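[접수] 예약 관리 페이지에서 간헐적으로 502 오류 발생
제품: Sonine 예약 관리 (매장용)
고객사: Velberg
우선순위: 높음
상태: 해결됨, 모니터링 중
담당: 2차 기술지원

증상

목요일 점심 영업 시작 무렵부터 예약 관리 페이지가 간헐적으로 열리지 않음. 브라우저에 502 Bad Gateway가 표시되며 새로고침을 두세 번 하면 정상 화면이 나온다고 함. 손님용 예약 페이지는 문제없이 열림. 매장 태블릿과 사무실 PC 모두 동일 증상이고, 휴대폰 테더링으로 접속해도 같은 결과이므로 매장 네트워크 문제는 아닌 것으로 판단.

고객사 추가 설명: 좌석 배치 화면에서 날짜를 넘길 때 특히 자주 발생. 저장 버튼을 눌렀는데 오류가 난 경우 저장 여부를 알 수 없어 같은 예약을 두 번 입력한 사례가 있음.

환경

웹 서버: nginx 리버스 프록시, 뒤에 PHP-FPM
데이터베이스: MariaDB, 동일 호스트
호스팅: Drerkarero 가상 서버, 메모리 4GB
플러그인: Alexiou 메뉴 연동 모듈 사용 중
최근 변경: 9월 정기 업데이트 적용, 메뉴 사진 일괄 교체

1차 확인

nginx error.log에서 오전 11시부터 오후 2시 사이 502 응답을 집계. 총 175건. 모두 /admin 하위 경로이며, 같은 시간대 /booking 경로에서는 502가 없음. 로그 메시지는 두 종류로 나뉨.

recv() failed (104: Connection reset by peer) while reading response header from upstream
connect() to unix:/run/php/admin.sock failed (11: Resource temporarily unavailable)

첫 번째는 PHP 프로세스가 응답 도중 종료된 경우, 두 번째는 소켓 대기열이 가득 찬 경우에 남는다. 관리자용 풀과 손님용 풀이 분리되어 있어 한쪽만 영향을 받은 점과도 일치함.

데이터베이스 쪽은 slow query 로그에 특이 사항 없음. 연결 수도 한도에 미치지 않음. 디스크 여유 공간 정상.

2차 확인

PHP-FPM 로그에서 관리자용 풀의 자식 프로세스가 SIGKILL로 종료된 기록을 확인. 시각을 dmesg와 대조하니 OOM killer 동작 시각과 일치. 종료 직전 프로세스의 상주 메모리는 508MB. 평상시 같은 풀의 프로세스는 60MB 안팎이므로 정상 범위를 크게 벗어남.

해당 프로세스가 처리하던 요청을 access.log에서 역추적한 결과 대부분 좌석 배치 화면의 날짜 이동 요청이었음. 이 화면은 우측에 메뉴 사진 목록을 함께 불러오도록 되어 있고, 목록용 축소본이 없으면 요청 시점에 원본에서 생성함. 축소본 디렉터리를 확인하니 교체된 사진에 대한 파일이 하나도 없음.

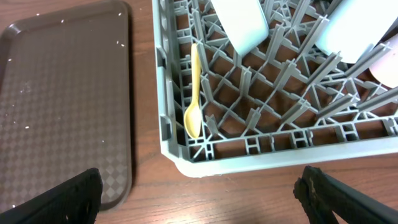
축소본 생성이 매 요청마다 반복되는 이유는 디렉터리 권한이었음. 9월 업데이트의 배포 스크립트가 /var/cache/sonine/thumbs의 소유자를 root로 바꾸었고, PHP-FPM은 www-data로 동작하므로 쓰기가 실패함. 애플리케이션은 쓰기 실패를 경고 수준으로만 기록하고 화면 출력은 계속 진행. 운영 환경의 로그 수준이 error로 설정되어 있어 이 경고는 남지 않았음. 로그 수준을 warning으로 낮추자 바로 확인됨.

file_put_contents(/var/cache/sonine/thumbs/...): failed to open stream: Permission denied

재현

스테이징 서버에서 축소본 디렉터리 소유자를 root로 변경하고 운영의 사진 폴더를 복사. 브라우저 탭 네 개에서 좌석 배치 화면의 날짜를 연속으로 이동하자 2분 이내에 502 발생. 소유자를 www-data로 되돌린 뒤에는 동일한 조작을 10분간 반복해도 발생하지 않음. Alexiou 모듈을 비활성화한 상태에서도 재현되므로 모듈은 원인에서 제외함.

조치

1. 축소본 디렉터리 소유자 복구
chown -R www-data:www-data /var/cache/sonine/thumbs

2. 축소본 사전 생성. 영업 종료 후 실행, 13분 소요.
php bin/console media:thumbs --rebuild

3. 관리자용 풀의 memory_limit을 512M에서 192M로 하향. 축소본 생성은 명령행에서만 수행하도록 설정 변경.
media.generate_on_request = false

4. PHP-FPM 설정 반영
systemctl reload php-fpm

3번 적용 후 축소본이 없는 사진은 목록에 기본 아이콘으로 표시됨. 새 사진을 올리면 매시 정각 예약 작업에서 축소본이 생성되므로 최대 한 시간까지 아이콘으로 보일 수 있음. 고객사에 안내함.

중복 예약 건

저장 요청이 502로 끝난 경우에도 데이터베이스 커밋까지 완료된 건이 있음을 확인. 저장 후 화면을 다시 그리는 단계에서 프로세스가 종료된 것. 전화번호와 예약 시각이 모두 같은 건을 추출하여 고객사에 목록 전달. 삭제는 고객사에서 직접 진행. 자동 삭제는 하지 않음. 같은 번호로 테이블 두 개를 잡는 단체 예약이 섞여 있어 구분이 불가함.

고객사 회신

"오늘 점심에는 오류 없었습니다. 중복 예약은 정리했습니다. 다만 좌석 화면에서 사진 몇 장이 회색 아이콘으로 나옵니다. 정각이 지나도 그대로입니다."

추가 확인

예약 작업은 정상 실행 중. 아이콘으로 나오는 파일은 확장자가 .JPG(대문자)로, 생성 명령의 파일 검색 조건에 포함되지 않음. 요청 시점 생성 방식에서는 확장자를 구분하지 않아 드러나지 않던 문제. 임시로 해당 파일의 확장자를 소문자로 변경하고 데이터베이스의 경로도 함께 수정. 다시 생성 후 정상 표시 확인.

후속 작업

- 배포 스크립트에서 chown 대상 경로 수정 (개발팀 이관)
- 축소본 쓰기 실패를 error 수준으로 기록하도록 변경 요청
- 생성 명령의 확장자 비교를 대소문자 무관으로 변경 요청
- 저장 요청에 중복 방지 키 적용 검토
- 동일 버전을 사용하는 다른 고객사의 디렉터리 권한 점검

모니터링 기간 중 502가 다시 발생하면 이 티켓에 발생 시각과 접속 경로를 남겨 주시기 바랍니다. 별도 티켓으로 접수하면 로그 대조가 늦어질 수 있습니다.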